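3. 연구 방법

3.1 조사 대상과 자료 수집

본 연구는 다락을 주거 공간으로 전환한 세대에서 거주자가 체감하는 주광 환경과 실제 공간 사용 사이의 관계를 살펴본다. 조사 대상은 주택 관리 업체 Flotell이 위탁 운영하는 Mäkelä 단지의 최상층 세대이며, 전환 공사가 끝난 뒤 한 차례 이상 겨울을 난 세대로 한정하였다. 설문지는 관리사무실을 통해 배포하였고 유효 응답 93부를 분석에 사용하였다. 응답자가 세대주가 아닌 경우에도 해당 공간을 주로 사용하는 사람이면 포함하였다.

설문 문항은 Sjöberg와 Suominen의 선행 조사에서 사용된 문항을 우리말로 옮긴 뒤 수정하였다. 원 문항은 밝기, 눈부심, 조망, 온열감, 수납 편의의 5개 영역으로 구성되어 있다. 본 연구에서는 소음 영역을 추가하여 6개 영역으로 운용하였다. 경사 지붕 세대에서는 빗소리에 대한 민원이 다른 층보다 자주 접수된다는 관리사무실의 의견을 반영한 것이다. 각 문항은 5점 척도로 응답하게 하였다.
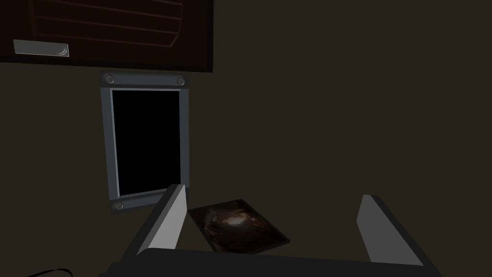
수납 편의 영역은 붙박이 가구의 유무와 벽면 활용 정도를 함께 묻는다. 다락 세대에서는 천장이 낮아지는 쪽의 벽에 높은 가구를 둘 수 없어 물건이 박공벽 쪽으로 몰리기 쉽다. 예비 조사에서 응답자들은 수납 공간의 총량보다 손이 닿는 높이의 벽면이 부족하다는 점을 더 자주 언급하였다. 이에 따라 본조사에서는 수납량 문항과 접근성 문항을 분리하였다.

3.2 실내 모형

설문만으로는 창의 위치와 가구 배치가 밝기 평가에 미치는 영향을 구분하기 어렵다. 따라서 경사 천장을 가진 소형 실내 공간을 보조적으로 검토하였다. 벽과 천장의 마감색은 단지에서 흔히 확인되는 조합을 참고하였으며, 천장은 벽보다 어두운 색으로 지정하였다. 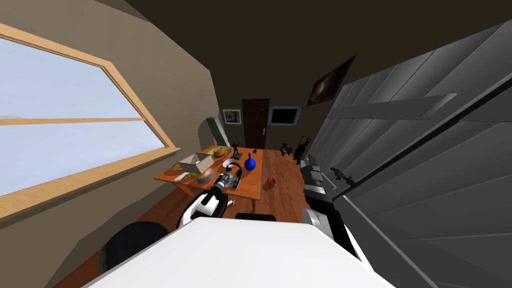
작업면의 위치는 주광 평가에서 민감한 변수이다. 창에 가까운 책상은 낮 시간의 조도가 높지만 맑은 날에는 눈부심 불만이 함께 늘어난다. 창에서 멀어지면 눈부심은 줄어드는 대신 오후의 이른 시각부터 인공조명을 켜게 된다. 자유 응답란에도 겨울철에는 오후 2시면 조명을 켠다는 기술이 있었다. 다만 점등 습관은 작업의 종류와 거주자의 연령에 따라 달라지므로 조도만으로 설명할 수 없다.

창의 분할 방식도 검토 대상에 포함하였다. 가로대로 나뉜 창은 환기와 청소에 유리하나, 앉은 눈높이에 가로대가 걸리면 조망 만족도가 낮아질 수 있다. 그림 3의 창은 가로대를 둔 유형에 해당한다.

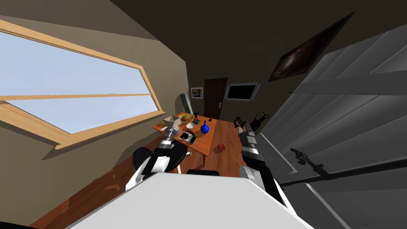 그림 3. 경사 천장 실내 모형: 가로대가 있는 목재 틀 창과 책상

모형은 응답자에게 제시하지 않았다. 제시된 화면이 자기 집에 대한 평가에 영향을 줄 수 있기 때문이다. 연구진은 설문 결과를 해석하는 단계에서만 모형을 참조하였고, 통계 분석에는 모형에서 얻은 값을 사용하지 않았다.

3.3 분석 절차

응답 자료는 Drindia의 통계 모듈로 처리하였다. 먼저 영역별 평균과 표준편차를 구하고, 전반적 만족도를 종속변수로 하는 다중회귀분석을 실시하였다. 거주 기간, 세대원 수, 창의 방위는 통제변수로 투입하였다. 방위는 남측과 북측의 2개 범주로 단순화하였으며, 동서 방향으로 창이 난 세대는 실제 방위각에 따라 가까운 쪽에 포함하였다. 결측값이 있는 문항은 해당 영역의 평균 산출에서 제외하였다.

자유 응답은 연구자 두 명이 독립적으로 분류한 뒤 불일치 항목을 협의하여 조정하였다. 한 응답에 여러 내용이 섞여 있으면 문장 단위로 나누어 분류하였다. 예를 들어 여름철 실내가 덥고 창을 열면 시끄럽다는 응답은 온열감과 소음에 각각 기록하였다. 벽면에 그림이나 화면 기기를 걸 자리가 마땅치 않다는 응답은 수납 편의에 넣을지 조망에 넣을지 판단이 갈렸고, 최종적으로 수납 편의로 처리하였다.
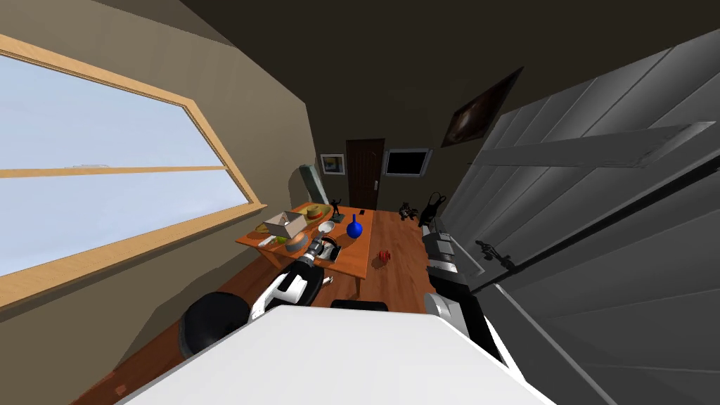

3.4 연구의 한계

조사 대상이 단일 단지에 한정되어 결과를 다른 지역의 다락 세대로 일반화하기 어렵다. 설문은 6월에 실시되었으므로 겨울철 주광 환경에 대한 응답은 회상에 의존한다. 또한 전환 공사 이전의 상태를 기록한 자료가 일부 세대에만 남아 있어 공사 전후의 비교는 수행하지 못하였다.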